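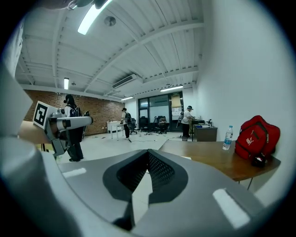 Lemard has completed the interior refit of its Trasia office, a shared workspace on the ground floor of the Domínguez building. The work covered flooring, loose furniture and power distribution over a usable area of 2,017 square feet. The red-brown brick wall was kept as a finish, and the part of the room toward the glass is set up with black office chairs and a small white table with thin legs. Freestanding pieces were specified throughout so that the layout can be changed without tools.

Furniture was supplied by Pludis under a single order of 1,179 line items, of which almost 90 percent came from existing stock. Installation took 4 weeks and ended in October.

"The tables were selected by footprint and leg clearance," said Rocío Pereyra, project lead at Lemard. "Storage was handled as a separate package."

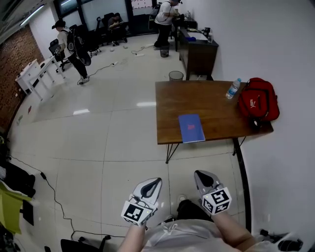
Wooden table on black metal legs, with a dark brown desk farther along the wall.

A second phase will address cable routing and acoustic treatment. Technical inquiries should be directed to Constanza Daza, Lemard facilities office.

Last updated: 12/7/22

Home | News | Projects | Suppliers | Contact

Related items
Pludis extends table range
Domínguez building: access and loading hours
Floor tile care guide for tenants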